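Fluvivau Play Kitchen Set: README

Maintained by Delia Escobar and Gervasio Bustos, Plindport

This folder holds the notes and pictures for the play kitchen set. The subject is small: toy food, a basket to keep it in, a plate to serve it on, and the table where everything happens. The notes are in English, and the names of the objects are always written in lower case.
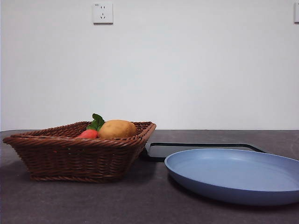

Each round of play has a short text file of its own. The first line gives the name of the round, the second line tells which food is used, and the rest is free comment. Please keep the comments short. If you are not sure what a food is, write "vegetable" and leave it so. Gervasio will check it later.

The full set has 60 rounds. Folder 2 was copied twice by mistake in August, and the second copy is now removed.

Words we use

basket: the woven one with the thick rim. We do not write "box" or "bin".
plate: the round one. The word "dish" appears in older files and means the same.
table: the gray top only, without the legs. 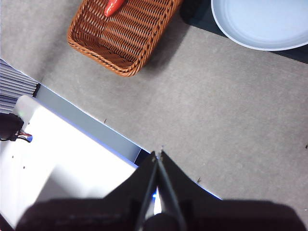 Page last changed: 7 Jul 2018, D. Escobar

Food that lies in the basket is called "stored", also when a part of it comes over the rim. Food on the plate is called "served". We had a third word, "waiting", for food on the table, but it made confusion and we dropped it.

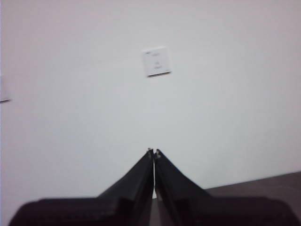

The place of the table is described once, in room.txt, and is not repeated in each file. It stands by a plain wall, without shelves or pictures on it. For left and right we use the white wall plates as marks, and we call them "first plate" and "second plate". Please do not mix them with the plate for food.

For corrections, write to Delia and give the name of the round.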